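4.2 Swapping the fingers
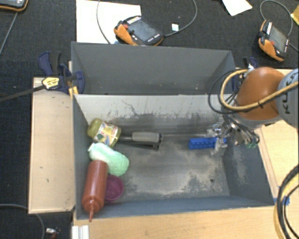
So, on to the part we had the most fun with (and lost the most sleep over). We ran two finger sets on the same arm, in the same bin, with the same planner: the stiff Vondráček pair we'd been using since the start, and the softer Nemovine pair that Shaohua Yuan kept telling me to try. I collected 1,314 grasp attempts all told, and I reset the bin by hand every time an object ended up in a corner where neither pair stood a chance.

Figure 2. Our bin-picking cell with the gripper at the blue block. The jar, squeeze bottle, purple cup and gray-handled tool are part of the clutter.

The block was the easy one, and I'd expected a tie! Instead the stiff fingers won by a mile, mostly on approaches close to the wall, where the soft ones liked to fold under. The jar went the other way. Over 220 tries on its side, the soft pair got 84 more lifts than the stiff pair did over the same number, and I'm still a little embarrassed by how long I blamed the camera calibration for that.

One thing we didn't control for is wear. Custódio Godinho changed the pads partway through the soft runs, and the lifts right after the change look a bit better to me, so please read the jar numbers with that in mind. We come back to pad wear in Section 5.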